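# Chapter 2: Work Surfaces and Reach

The height and depth of a work surface set the limits of what a person can do at it. A surface that is too low bends the back. One that is too high lifts the shoulders. This chapter covers the terms used to describe reach, the methods for measuring it, and the ways in which surface finish affects visual work.

Two zones are defined on any horizontal surface. The normal zone is the area swept by the forearm with the elbow held at the side. The maximum zone is the area swept by the whole arm with the shoulder at rest. Items in frequent use belong in the normal zone. Items used a few times per shift may be placed in the maximum zone. 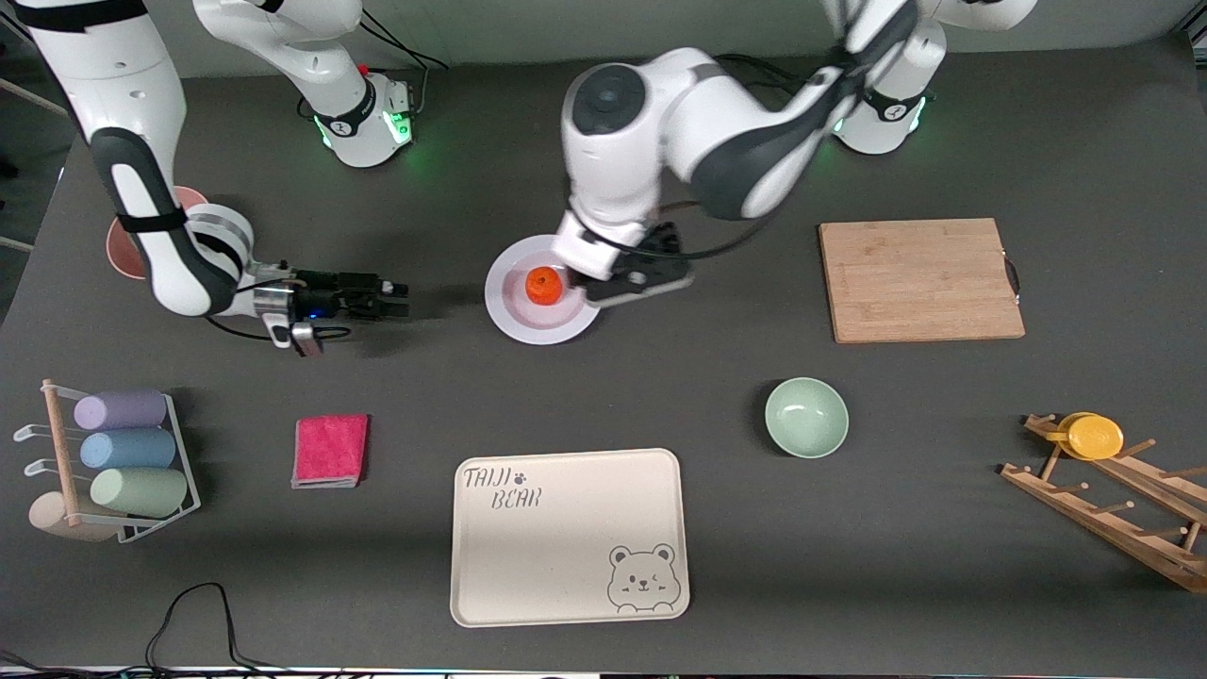 **Figure 2.1** A dark gray tabletop.

Finish is treated in Section 2.4. Dark, matte surfaces reduce glare but give poor contrast with dark parts. Pale surfaces show small parts well and reflect more light toward the eye. The choice depends on the task and on the position of the lamps.

Much of the data in this chapter comes from the Winesville bench survey, directed by Sylvie Wong, which recorded seated reach for 226 assembly workers. Each worker was measured at a fixed seat height of 470 mm. Readings were taken after 30 minutes of normal work, with shoes on. The smaller Lostthorpe survey used standing workers and is discussed separately in Section 2.6.

Before reading further, students should review the definitions of elbow height and popliteal height in Chapter 1. All dimensions are given in millimeters unless stated otherwise.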